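The slow business of teaching a machine to fold

2022-10-07

The building at Padura used to store carpet. Drondico took it over for the height of its ceilings, then found it had no use for them and hung a second row of lights halfway up. Under those lights, on most working mornings, two operators guide robot arms through the same handful of chores while a computer keeps a record of everything the arms do and everything their cameras see.

The company wants a system that can handle soft goods: sheets, covers, liners, anything that changes shape when it is picked up. Rigid parts are a problem the industry has mostly learned to live with. A metal bracket looks the same on the tenth pickup as it did on the first. A piece of cloth does not, and a program written for one fold is useless when the next one falls a little differently.

So Drondico collects examples. An operator moves a pair of hand controls, the arm follows, and the attempt is saved from start to finish. Each saved attempt is called an episode. The first set, named Tudose after the street where the company began, had 148 of them and was not enough to teach the arm much beyond reaching in the right direction. The current set stands at 1322. 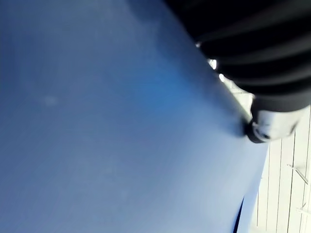 Of those, 791 have been checked and labeled. Checking is done by a person who watches each episode at double speed and marks where a grasp begins, where it ends and whether the task was finished. The job pays the same as operating, and people swap between the two during a shift. Several prefer the checking because they can sit down.

Wrist cameras supply much of what the system learns from, and their pictures are poor by ordinary standards. They are close to the work, they tilt with the arm, and they are often out of focus. A single color can fill most of the view for several seconds. The engineers kept these stretches out of Tudose, believing they would only confuse the training. In the newer set they stay in. When the arm is finally working alone it will have to cope with the same views, and a system trained only on clear ones tended to stop when the clear views ran out.

Failed attempts stay in too, provided they are marked. An operator who drops a corner is told to go back for it without restarting. The recovery is recorded along with the mistake, and the training team says these episodes are worth more to them than clean ones.

The pace is limited by people. An operator works for 20 minutes and then takes a break, a rule brought in after the quality of late-shift episodes fell off badly. Materials have to be reset by hand between attempts, and the reset often takes longer than the attempt did.

A second group, working under the name Lolis, is trying to cut that down by having one arm undo what the other has done. Its early results are mixed. The second arm needs examples of its own, and those have to be collected in the same way, by the same operators, at the same stations.

Drondico plans to close the present set in December and train on all of it over the winter.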